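The amplifier came into Parnbridge on a Friday with a tag wired to the handle. The tag said: hum, both channels, worse when warm. Naima Kamel put it on the bench, pulled the chassis and discharged the filter capacitors through a resistor. She waited until the meter read under 2 volts. 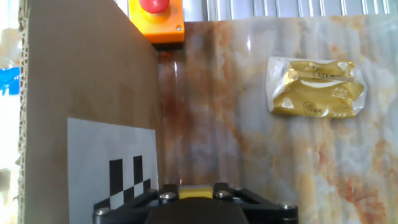

The hum was at 120 hertz, which pointed at the supply. She clipped a new capacitor across the first filter stage, brought the amp up slowly and listened. The hum dropped but stayed audible. Behind it was a second tone, lower, that moved when she touched the reverb pan.

She wrote both down. The owner, Roy Entwistle, had played the amp for 26 years and had asked that nothing be changed that could be heard.

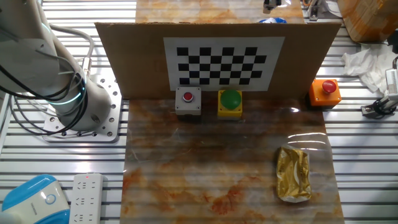
The reverb return was grounded at the wrong end. Somebody had moved the wire long ago and soldered it neatly to the input jack. Naima moved it back. The second tone went away, and so did a faint roughness on the low E that she had taken for the speaker.

She played an open chord, then put the wire back on the jack and played it again. The roughness returned. She did this four times, with the volume at 2.
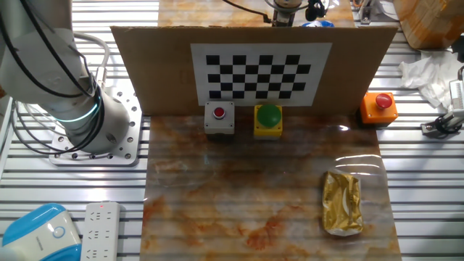 Marwa Naciri said from the next bench that the roughness was the part he would miss, and that a ground fault was still a ground fault. Naima left the iron on and went to find his phone number.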